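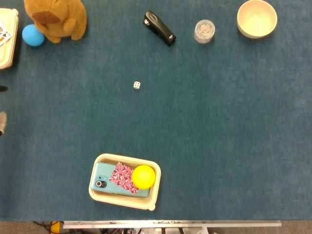
Tidy-up task by remote control: how fussy are you with demos?

Search this forum Enter keywords Go

wilma_d
Hello all! I'm driving the arms by hand for a tidying task and I've got 100 runs saved so far. Phone, folded cloth and yellow ball all end up in the one tray, phone face down, and the die stays out on the carpet. My worry is the ball - I've been setting it at the right-hand end, on top of the phone. Do I keep it there every time or let it wander a bit?

zeyuwei
Let it wander! If every run ends the same way you'll teach it one pose and nothing else. I'd shift the stapler and the bowl between runs too.

Poul_Th
Disagree, sorry. With 100 runs I'd keep the ending fixed and only change the starts. We tried the loose way on our Comik pair and got mush until we had 600.

zeyuwei
600 for one tray?? What was your driver doing, knitting?

Poul_Th
Ha, fair. There were 6 of us taking turns and we all let go of things differently. One driver per task now, much better.

yenlam
Siding with Zeyu on the clutter, with Poul on the ball. Also watch that cloth, the patterned red and white one. Thin fabric is a pain by remote, you can't feel when you've got it. I pinch the fold, lift, count to 2, then move.

wilma_d
Oh the counting is good, I rush that bit terribly. Right, I'll keep the ball where it is and move the stapler and the jar about. Would you bin the runs where I fumbled and picked it up again?

yenlam
Keep them! It needs to see how to recover.

Poul_Th
Bin them - or put them in a separate folder at least.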